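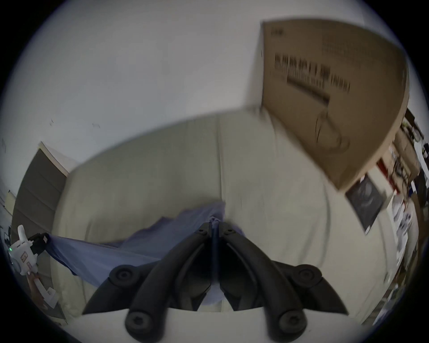

Blue cloth, a bit wrinkled

02/03/2025

My feet hurt, my hair smells like onions and I'm so happy I can't sleep, so I'm writing this at the kitchen table with the last of the rice in a bowl next to me. Cold, straight from the pot, with a piece of the crust. I think I like it better this way.

So. Lunch for 18! I said yes to it back in January when it was a long way off and I'd have said yes to anything. Sandrine wanted a proper sit-down meal for her aunt turning 94, and she didn't want a restaurant, and I heard myself say "I could do Persian food" when I had made exactly one Persian dish in my life and burned it.

Bahman saved me. He came over a few times last month and we worked on the rice and only the rice until I could do it without looking at him for help. Rinse it until the water goes clear (it takes forever, and you think it's clear, and then you see it isn't). Soak it with a lot of salt. Boil it hard and start biting grains early, and drain it while there's still a bit of firmness in the middle. Then oil and saffron water in the bottom of the pot, rice piled up into a hill, holes poked with the handle of a wooden spoon, lid wrapped in a dish towel, low heat and LEAVE IT ALONE. I'm a lifter of lids. It was torture. He timed me once and I lasted four minutes.

Today I did two pots at the same time and didn't lift either one. I got up at a stupid hour to start the herb stew, because the herbs take so much longer than you'd believe. Parsley, cilantro, chives, a little fenugreek. It was a mountain of green on the board and it cooked down to a puddle. I used the old Sabatier that Anatole gave me when he moved, and he'd put a real edge on it for me last time he visited, and oh, what a difference. It went through the parsley like nothing. I've been bruising herbs with a dull knife for years and thinking that was what chopping felt like.

The dried limes are my new favorite thing. You poke them and drop them in whole and they bob around looking like something you'd find under a couch, and then the whole pot turns sour and dark and wonderful. I want to try one in a plain chicken soup next week. Also with lentils. Note to self: buy more, the bag is down to 2.

Oisín drove me and all the pots over to Sandrine's house in Vutanthorpe. He took the corners like he was carrying a sleeping baby, and I still rode the whole way with both arms around the stew. A little got on my coat. I don't care, it was an ugly coat.

Then the flip! I'd been dreaming about the flip, bad dreams, rice on the floor. I put the platter on top of the first pot, counted to three, turned it over, set it down and waited. Nothing. I knocked on the bottom. Nothing. Thibault, very calm, said "wet towel" and we set the pot down on one for a minute to shock it, and tried again, and it came out with this lovely soft thump. The whole crust in one piece, gold all over and a bit darker at one side where Sandrine's burner runs hot. People clapped. I'd love to write that I was modest about it but I took a bow with the oven mitts on.

The second one broke in three. I put the pieces on top and threw barberries over them and they were gone first, so there you go.

Things to remember for next time:
The stew wanted about 30 more minutes. The beans were cooked but they hadn't gone creamy.
Much more yogurt with cucumber. It ran out before it got to the far end of the table.
Salad was fine. Too many radishes, my fault, I got excited at the market.
Put the saffron in the warm water earlier, while the rice is soaking, and then forget about it.
Don't wear the gray shoes.

The aunt is magnificent. She had two helpings and then asked me across the table, very loudly, what I'd done to the rice to make it crunchy and whether I'd done it on purpose. I said yes. She said good, and held out her plate for more. Later she told us about a boarding house where she worked when she was young, and a cook there who scraped the burnt bits from every pan and kept them in a bowl for herself. I could have listened all afternoon. Sandrine says she's never heard that story before. I wish I'd written down the name of the town, I think it was Stalbridge, but there were three conversations going by then and somebody was cutting the cake.

The cake was Thibault's, orange and almond, sunk in the middle and filled up with whipped cream. I had a big slice and then a thin slice and then I evened up the edge. He promised me the recipe. I've got the syrup part already: juice, sugar, a couple of cardamom pods, pour it on while the cake is hot.

Bahman couldn't make it today so I sent him a photo of the first crust and he wrote back "good, a little dark on the left." I laughed so hard. From him, that's a medal! He wants to teach me the one with sour cherries when they come into season, and I've already promised.

Pots are soaking. One of them needs real work tomorrow. I'm going to finish this bowl and go to bed.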